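Small Business Automation Board > Buying and Budgeting
Thread: First picking cell, what did I forget to put in the budget?
Page 1 of 1

bintotepaul_not
Posted: Jul 6, 2022
Long-time reader, first-time spender. We pack snack assortments for break rooms and vending routes, and the owner has decided we are getting a two-arm picking cell. My job is to turn "we are getting" into a number he won't throw back at me.

I have two quotes. Genberg wants more money and includes the frame, the arms, the grippers and three days of setup. Gakton is cheaper and includes the arms. I asked Gakton what the arms get bolted to and they said "your choice of surface."

The work is dull. Boxes come off a shelf, small packages go into a bin, the bin goes down the line. Some of the boxes are big for a gripper and they don't always leave the shelf straight.

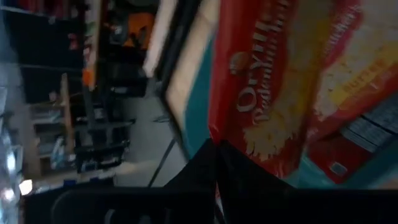 Butter popcorn in the grip, coming along at an angle

So what's missing from a budget that currently says "robot" and then a total?

palletjackal
The word "gripper" should be on its own line, plural, with spares. Fingers are a consumable. The salesman will tell you they aren't, and the same salesman will sell you a bag of them in the fall.

Also ask both vendors for the widest thing the gripper will close on, in writing. Then go measure your popcorn. Do it in that order or you'll talk yourself into the answer.

thirdshift_dot
What are your cycle numbers? Two arms for a snack line sounds like one arm and an owner who saw a video.

bintotepaul_not
There was a video, yes. But the second arm is for when a package lands in the wrong spot and the first arm can't get to it without doing yoga. I'm at 14 picks per bin on the common assortment and 25 on the big one.

thirdshift_dot
Then buy one arm and a better table layout. We ran a single Arroyo unit for two years on bins that size. It was slow and it never once got tangled up with itself, there being only the one of it.

palletjackal
You also had a person standing next to it the whole two years, dot. I remember the posts.

thirdshift_dot
He was going to be standing somewhere.

quiet_conveyor
Can I drag this back to money? Things I left off my first request and had to go back for, hat in hand:

1. Electrical. Our quote assumed outlets where the cell was going. The outlets were where the coffee was going.

2. Test stock. You will wreck product. Buy it on the project, don't "borrow" it from inventory, or the warehouse will stop speaking to you.

3. Film and glare. If any of your stuff comes in clear plastic, pay for a paid trial with YOUR packages under YOUR lights. Shiny crinkled bags under ceiling panels are a different job from the nice matte cubes in the demo. Get a bin in the trial too, the same one you'll run with.

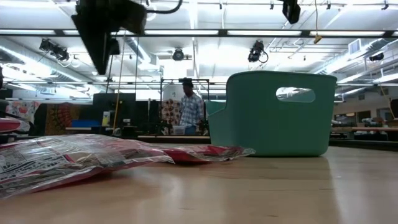 4. Floor space, all of it. The drawing shows the frame. It does not show the desk with the monitor, the place where the cables end up, or the room a person needs to get around the back. I took the drawing and doubled it and I was still moving shelves in the second week.

5. Somebody's time. Put a real wage on it. "Existing staff will support" means you, on Saturdays.

bintotepaul_not
Number 5 hurts. I had written "existing staff will support" word for word.

On floor space, Genberg's drawing comes to 321 square feet with the walkway. Gakton didn't send a drawing. I think I'm supposed to draw it.

crate_expectations
I'll stick up for Gakton here. We bought from them and built our own frame out of aluminum extrusion. Took a while, but now when something needs to move six inches I move it and I don't get an invoice. With Genberg, every bracket is a service visit.

If you have one person who likes building things, Gakton. If you don't, pay Genberg and be grateful.

palletjackal
How long is "a while"?

crate_expectations
Longer than the spreadsheet said.

palletjackal
Thank you.

quiet_conveyor
Fair point about moving things, though. You will want to shift the bin a few times before you like where it is, and on ours the vendor had a fixture bolted down for it. Very handsome fixture. We took it off with a grinder.

bintotepaul_not
OK, talked to the owner at lunch. He isn't giving up the second arm, so dot, I did try, a little. The layout I'm pricing has the arms on opposite sides of a wood top with a black frame around it, shallow basket for the packages, hazard tape down the side, desk to the left.
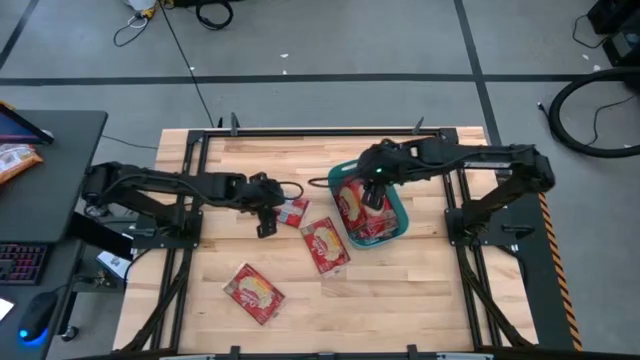

I've also split the sheet into things we buy once and things we keep buying, and the second list is already longer than he'll like. Fingers, test stock, baskets, cable ties by the bucket. The Sivavis software seat goes there too. I had it down as a one-time cost until I read the second page of the quote. It renews every July.

crate_expectations
Ask Sivavis if the seat is per arm or per cell. Ours said per cell on the phone and per arm on the bill.

bintotepaul_not
Of course it did. Emailing them now.

thirdshift_dot
With one arm you wouldn't have to ask.

quiet_conveyor
What did you put down for contingency?

bintotepaul_not
Roughly 3 percent.

quiet_conveyor
Go back and put a real number in there before he sees it.

bintotepaul_not
Changed it. Revised sheet goes to him Friday, with both vendors side by side and a blank column under Gakton labeled "surface."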